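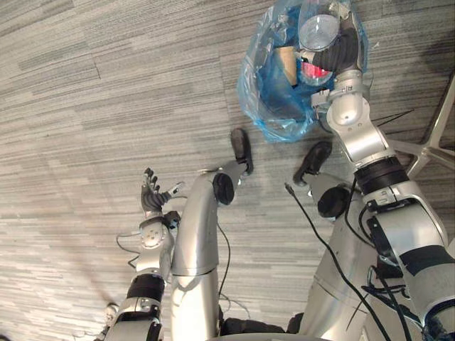

Hurnine Shared Workshop / Humanoid Build Group

Getting the hands to pick stuff out of a bag

Posted June 9, 2019 by Njoroge Mwakyusa

Quick writeup before I forget it all. Assumes your arms already move and the hands open and close on command. If not, do the arm page first.

What you need
- robot, both hands fitted, cables tied back
- thin plastic bag, the crinkly kind
- light junk to go in it: clear cup, bit of cardboard, something red and shiny
- the Gatano control script, build 2334 or later
- somebody on the stop button. Whole time.

1. Sit it down
Seated on the floor, legs out front, bag on the carpet up past the feet. We tried standing in April and lost most of an evening to balance stuff. Sitting you only have to worry about arms. Carpet is good, bag doesn't slide much. Move chairs back further than you think, the elbow swings wide.

2. Cables
Run the arm bundle alongside the arm and leave slack at the elbow. Then move each joint end to end BY HAND, power off, and watch the loop at the wrist. If it goes tight anywhere, redo it. Long cable by the leg: keep it away from the foot pads.

3. Park the hand you're not using
Left hand open, fingers up, clear of the floor and out to the side of the legs. Save that as a pose, call it park_left. Don't leave it limp. Ours drooped onto a knee and the Drotel driver threw current faults untill we rebooted.

4. Set the bag
Mouth open, pointing at the hand. Roll the edge back once if it keeps flopping shut. Put the red thing near the opening for your first tries. Cup is the hard one, clear plastic barely shows up on the head camera, so leave it for later.

5. Reach in
Speed at 4 percent. Yes it's slow. Fingers half curled on the way in so they don't snag the plastic, then open once inside, then close. Steps in the script:
park_left
right_pre
right_in
right_close
right_lift
Stop after right_close and look. If there's bag pinched in with the object, open and go again.

6. Grip force
Start at 5 on the Mfinanga slider. Cardboard is fine with that. Cup needs less, go down one notch at a time and write down what you used. The shiny stuff slips, try wrapping more finger round it before you add force.

7. Lift
Straight up first, then back. Pulling back first drags the whole bag along and you get it in your lap, well, the robots lap.

If it goes wrong
Bag comes up with the hand: fingers too open going in.
Hand stops short: check the elbow limit, ours was set wrong from the bench tests.
Wrist twitches at the end of the reach: loose connector. Power off, reseat, try again.
Fingers won't close all the way: run hand homing again, with nothing in the hand.

Do over 4 clean lifts in a row before you touch the speed. Log sheet is on the shelf by the door, fill it in please. Two-hand version (left holds the bag open) gets its own page once we have poses worth sharing.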